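"A table should let you make a mess": a talk with Yuzuki Arai

The workroom on the upper floor of the old Tekleab building has one very large table, and almost everything that Yuzuki Arai does in her working life is done on it. She draws there, she writes her letters there, and twice a month she teaches handwriting to adults who have not held a pen with care for many years. I visited her in October 2024, on a wet afternoon, and we talked for much longer than I had planned.

Arai came to Stelivport when she was 18. She wanted to study printing, but the course was full, and she took a place in a stationery shop called Ulis, near the harbour. "I thought I would stay one winter," she says. "I stayed until the shop closed." She sold envelopes, ink and account books to people who already knew what they wanted, and she learned to watch how they tried a pen before buying it.

This is the part of her story that she likes best to tell. In the shop there was a pad of cheap paper for testing. In the evening it was her duty to throw away the used sheets, and one evening she did not throw them away. "I looked at them, and they were more interesting than the things we sold. When a person tries a pen, he is not writing for anybody. He makes a circle, then another circle on top of it, then half of his name. The hand is free for some seconds."

She kept 80 of these sheets. They are in a flat drawer in the workroom, and she showed me a few. Most have only loops and zigzags. One has the word "butter" written again and again, each time smaller. I asked if she knew who had written it. She did not, and she had never tried to find out.

The drawer became the beginning of her lessons. Her pupils do not start with the alphabet. They start with scribbling, and many of them find this very difficult. "They are ashamed of it," Arai says. "They are grown people with good jobs, and I ask them to make a potato. They say, is it correct? I say, it is a potato, please make the next one." The first lesson lasts 20 minutes. After it they drink tea, and then those who wish to may write a line of letters beside the scribble.

Why beside it, on the same sheet? I put this question to her more than once, because I did not understand the first answer. She took a sheet and turned it for me. "If you take a clean paper, you become stiff again. The clean paper is a kind of examination. If there is already something silly on the left side, the right side is not so serious." The letters on the right, she told me, are often the best letters a pupil will make in the whole month.

I also spoke with one of these pupils, Daichi Ichikawa, who came in while we were talking and was persuaded to sit down. He repairs boats in Sudard and travels by bus for the lessons. His handwriting, he says, was so poor that his customers telephoned him to ask what was on the bill. "Now they telephone less," he says. He is not sure that his letters are more beautiful, but he writes them more slowly, and he has begun to keep a notebook again. When I asked about the scribbling he laughed. "The first time I was angry. I paid for the bus, and I made a potato."

Ichikawa prefers a thick marker to a fine pen, because his fingers are broad and a thin pen disappears in them. Arai permits it. She has strong opinions about many small matters, but not about this one. "A marker is honest, and it is a little stupid. It cannot do a thin line and a thick line, so you must think only about the shape. For a beginner I find it good." She is less patient with caps that are left off, and on this subject she spoke for some time.

The table itself was bought from a tailor. It is brown, it is long, and it was the reason for renting the room, as it would not go through the door of her flat. Arai believes that most people write badly because they write in a corner, between a cup and a telephone, with the elbow in the air. At her table the paper may lie as it likes. She does not ask for it to be straight, and she never smooths a sheet that has a fold in it.

A single sheet and its marker 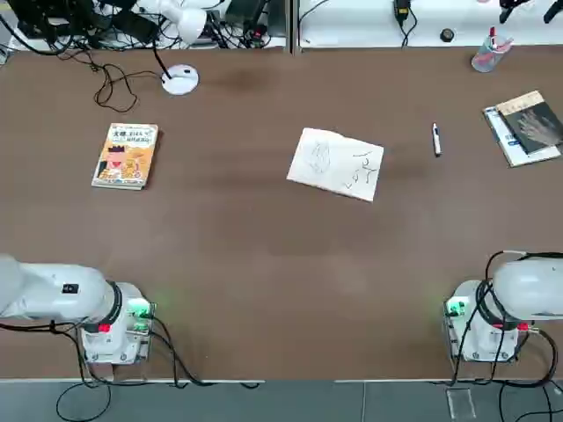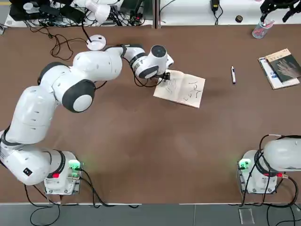 "I do not put many things near the paper," Arai says. "A pen, perhaps a book or two if somebody wants to copy from it. When there are many things, the eye goes for a walk." She told me that in June she had tried the opposite, and had set out inks, brushes and coloured pencils for a group of new pupils. They spent the lesson choosing. At the end there was hardly a mark on anything, and one woman asked if she could buy the pencils.

The lessons cost 20 in the local money, tea included, and she has not changed the price since she began. She knows that it is too low. Ichikawa told her so while I was listening, and she answered that he could pay more if he wished. He said he would think about it.

I asked her, before I left, what she writes when she tries a new pen. She had to think. Then she said that she makes an oval, always the same one, going round to the left, and after it the name of the street where her grandmother lived. "I did not choose it. My hand chose it, a long time ago."

Ichikawa had to leave for his bus. He rolled up his sheet, put it inside his jacket because of the rain, and asked her whether next time he might begin with the letters. She said no.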